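Desk surfaces in shared offices - speaker notes
Mahmoud Ghoneim, Skaddale, 24 June 2021

Slide 1. Introduce self, then the scope: finish and upkeep of wooden desktops. Chairs and lighting are covered in the afternoon session. Questions at the end.

Slide 2. The Skaddale floor has 64 desks, fitted in February. Standard depth is 700 mm. The narrow run by the stairs is 600 mm, and monitors there go on arms.
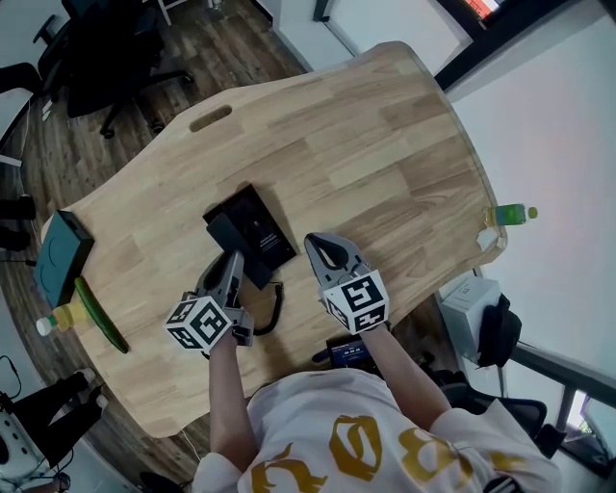

Slide 3. Oil or lacquer. Oil can be patched locally: sand along the grain, wipe, apply thin, leave overnight. Lacquer resists spills better, but a deep scratch usually means refinishing the whole top. Pause here. Ask who has oiled tops and who is responsible for them.

Slide 4. Humidity. Wood moves across the grain far more than along it. Fixings under the top need slotted holes, or the top will cup or split. Show the Derkico bracket, then the Kettani one. Do not get drawn into prices. 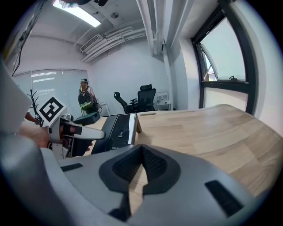
Slide 5. Cleaning. Damp cloth, well wrung, then dry. No spray straight onto the surface - it collects at joints and cable openings. Flandero contract wording is on the handout, clause 111. Read out the second sentence only.

Slide 6. Inspection. Check front edges first, where forearms rest and the finish wears soonest. Record by desk number. If short of time, skip to the repair table and take questions from there.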